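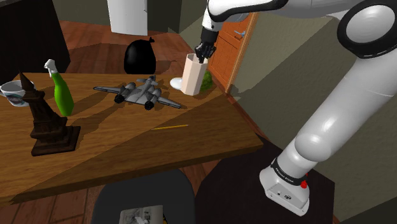 Tall beige cup, back edge of the table.

30 May 2021

Glaze shrinkage, Sowerby clay body. Eino Oksanen says the new batch from Mollness fires to the same size as the old one. I have my doubts. The supplier's sheet says so too, but the sheet has said the same thing through every change of recipe and I don't see that anyone reran the test.

Made 8 bars yesterday, 4 old clay, 4 new, all scribed with the same gauge. Three of the new ones had bowed by this morning. Eino blames the shelf. Could be the shelf, but the old bars sat on it as well and they're flat.

Not convinced by the Vokik gauge either. Checked it against the steel rule twice and got two different answers, so the marks may be worth less than I'd like. Will scribe the next lot off the rule.

Also: someone wrote "no crazing" next to the Hirnuvura white in the glaze book. On what pot, after how long? No date, no initials. Crossed it out in pencil. Would want to see a piece that has stood until September before I believe it.

To do: turn bars, weigh bars, ask Mollness for the lot number.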